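Workshop notebook, Climuven hardware bench
13 Dec 2024

Board strip-down, workstation tower from the Parholm return

Second of the 2 towers that came back in October. The first one is done and shelved. Goal today was to get this one down to a bare board, check the socket, and decide if it goes back together or into the parts bin. Asset tag ends in 2,363, same batch as the Medov office machines.

Side panel off, case flat on the bench, bench lamp on. Strap on before touching anything. Blew out the case at the door first.

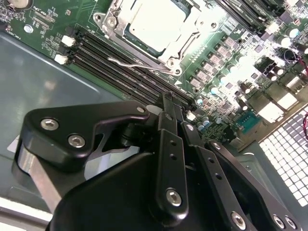
I want the socket handled the same way every time, so I'm writing the order down again. Lever first, then the load plate, then the processor straight up with no tilt. The lever on this type runs along the lower edge of the socket frame and hooks under a small tab, so it has to be pushed down and slightly out before it will lift. Don't let it spring. The memory latches are close by and easy to knock with a sleeve. If the old paste has spread onto the plate, clean that before opening, with a lint-free wipe and very little alcohol.

Processor

Edges only, no fingers on the underside. Copy the marking into the sheet before it goes in the tray. This one reads E5-1630V3, SR20L, 3.70GHZ. The sheet from Parholm only had "Xeon" in that column, so I filled in the rest. Tray slot 2, lid closed, label on the lid and on the slip. 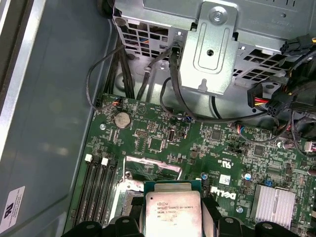

Socket and slots

Loupe and side light for the pins. Look along the rows from two directions, since a bent pin can hide from one side. Anything doubtful gets marked on the socket map and left alone until someone else has looked at it too. No poking with tweezers on your own.

Memory slots get a dry brush only. Open latches, brush along the length, stop. The canned air we bought from Fajardo spits if you tip it, so keep it away from the socket.

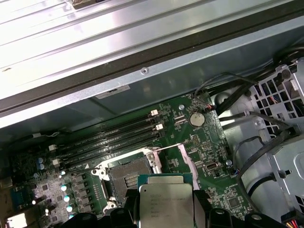 After the check the load plate goes down again and the plastic cover goes on, even if the board is only moving to the next bench. We lost a good board that way last time, a screw dropped in while it was sitting open.

Still to do
Coin cell: measure, replace if low
Cables: tie back before the case is moved
Chipset heatsink: check that it sits tight
Order more wipes, 65 left in the box
Ask Medov if they want the memory back or credited

Leaving the board in the case until Medov answers. Tray is in the left cabinet, top shelf.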